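Joston Textile Notes
Bedding and soft goods: folding order for mixed layers
13 Jul 2018

The February item on towels brought in more letters about blankets than about towels, so this one deals with blankets. It covers the case most readers wrote in about: a smooth, padded piece lying on top of a fleece one, both to be folded and put on a shelf 30 cm deep.

Why the two behave differently

Fleece has a raised pile on both faces. It grips whatever is laid on it, and it grips itself. A fold made in fleece stays roughly where it is put but is thick, and the thickness adds up quickly. Quilted fabric with a smooth face slides. The stitched channels act as hinges, so the piece folds readily along the stitching and resists folding across it. A fold made across the channels will open again within a minute or so unless there is weight on it.

The consequence for folding order is simple. The smooth piece comes off first and is folded on top of the fleece, which serves as a non-slip surface. The fleece is folded second, on the bare mattress or on a table. Readers who do it the other way round, with fleece on top of a quilted cover, report that the lower layer creeps towards the foot of the bed with every pass. The Kullthorpe group tried both orders over one winter and now uses only the first.

Taking hold of the edge

Take the quilted piece by a doubled edge, with a fold of cloth in the grip. A single thickness pulls the face fabric away from the filling and, over time, strains the nearest line of stitching. A pinch of a few centimetres is enough. Lift it clear before moving it sideways. Dragging rucks the fleece below, and the fleece then has to be laid flat again before it can be used as a surface.
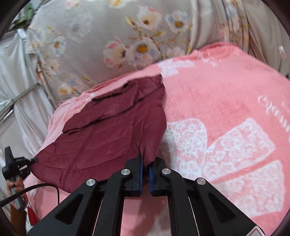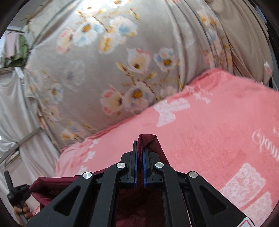
Maroon fabric held by a fold, with the pink printed blanket spread beneath and beyond it.

Sequence for the quilted piece

1. Find the direction of the stitched channels. If the piece is bunched, open it far enough to see two or three of them.
2. Lift one edge by the fold and carry it to the opposite edge. Lay it down; do not throw it.
3. Smooth from the fold outwards with the flat of the hand. Puckering at the seams is part of the construction and will not press out.
4. Fold again in the same direction if the width is still greater than the shelf.
5. Turn the work through 90 degrees and fold across the channels once only. This is the fold that springs back, so it should be the last one made, and the piece should go on the shelf with that fold at the bottom.

Any thin or fringed layer found underneath should be taken out before step 2 and folded by itself. A fringe caught inside a quilted fold works loose and tangles with the next item on the pile.

Sequence for the fleece

1. Lay it flat, printed side down. Prints on fleece are often stiffer than the ground cloth and crease at sharp folds. With the print inside, the curve is gentler only if the fold is left loose, so do not press it.
2. Fold in half lengthways, then in half again.
3. Roll or fold from the short end. Rolling takes more shelf depth but leaves fewer hard lines across lettering.
4. Leave it unweighted. Pile that has been flattened under a stack for a season recovers slowly.

Stacking

Fleece goes at the top of the pile and quilted pieces at the bottom. On an open shelf keep to 2 quilted pieces per stack. A third makes the stack lean, the smooth faces having very little friction between them. A sheet of cotton between each pair helps; an old pillowcase will do.

Correction

The February item gave the wrong catalogue number for the Mikuš shelf divider. The number is 1556. The divider clips to the front lip of the shelf and is suitable for the stacks described above -- the taller version fouls the shelf over it and should be avoided in cupboards.

Next item

Fitted sheets with worn elastic. Readers at Drarkandale have sent in three methods, one of which needs a second person. Measurements of finished folded size are still wanted for deep mattresses, and should give the mattress depth along with the length and width of the folded sheet.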